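Home | Products | Sealers | Films & Bags | Guides | Contact

Setting Up and Adjusting a Constant-Heat Band Sealer

Applies to the Altico tabletop band sealers sold by Trevaskis. Revised October 2024.

A band sealer pulls the open end of a filled bag between two moving belts, heats it, presses it, and cools it. Most bad seals come from a mismatch between belt speed and temperature. Work through the steps in order. Do not change two settings at the same time.

Before you start

You will need a 3 mm hex key, a soft brass brush, a clean cotton cloth, and a stack of empty bags of the type you plan to run. Use bags from the same lot. Film from different lots can seal at slightly different temperatures even when the label is the same.

Place the sealer on a level bench and leave a hand's width of space behind the motor housing. Check that the power switch and the heat switch are both off. Plug the unit into a grounded outlet. Do not use an extension cord lighter than the power cord on the machine.

Step 1. Check the belts

Open the front guard. Turn the drive wheel by hand and look at the full length of both belts. Replace a belt if the coating is worn through, if the edge is frayed, or if melted film will not wipe off. Belts are replaced in pairs. A new belt run against an old one will track to one side.

The belt should sit flat on both wheels. If it rides toward the guard, turn the tracking screw a quarter turn clockwise, rotate the wheel by hand for several full turns, and look again.

Step 2. Set the conveyor height

Stand a filled bag on the conveyor. The line where you want the seal should meet the middle of the belt, with the bag neither hanging nor bunched. Loosen the two side knobs, raise or lower the conveyor, and tighten both knobs evenly. A bag that hangs from the belt will stretch while hot and leave a thin spot just below the seal.

Step 3. Set the belt speed

Close the guard and turn on the power switch. Leave the heat off. Set the speed dial to 3 and feed an empty bag. It should pass through straight. If the trailing end drops, the guide rail is set too wide.

Start every new film at this speed. Heavier gusseted bags need a slower setting; thin poly can go as high as 6 once the temperature is right.

Step 4. Set the temperature

Turn on the heat switch with the belts moving. Never heat the bars with the belts stopped. Set the controller to the low end of the range printed on the film carton and wait until the reading is steady.

Run an empty bag, let it cool completely, and pull the seal apart by hand. If it peels cleanly, raise the setting by one small step and run another. Stop when the film tears before the seal opens. Write down the setting.

Signs of too much heat are a wavy seal, film sticking to the belt, or a clear brittle line along the edge. Lower the temperature first. Raise the speed only if that does not help.

Laminated bags such as the Lodia stand-up line have a narrow working range. Change the setting in the smallest steps the controller allows.

Step 5. Set the pressure wheel

The knurled wheel should leave an even pattern across the whole seal. A pattern that is faint on one side means the wheel is not parallel to the backing wheel. Adjust the spring nut on the faint side. Too much pressure will cut the film at the gusset folds.

Step 6. Test with product

Run filled bags at the settings you recorded. Squeeze each one firmly and check for air leaks at the corners. For liquids or powders, hold a squeezed bag under water and look for bubbles. Product dust in the seal area is a common cause of leaks and cannot be fixed with more heat.

Shutting down

Turn off the heat switch and leave the belts and fan running until the controller reads below 100 degrees Celsius. Then turn off the power. Brush the bars once they are cool.

Service intervals

Belts on the Nuvance replacement kit are rated for 2000 feet of film under normal use. Nearly 2000 bags can be expected from a pair in light shop work, fewer with thick laminate. Grease the drive gear every March and any time the motor starts to sound louder under load. Keep a log next to the machine with the film type, speed, and temperature for each job.
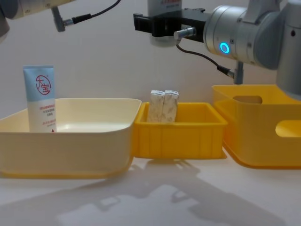 Cream-colored tray with one upright squeeze tube, next to two yellow containers.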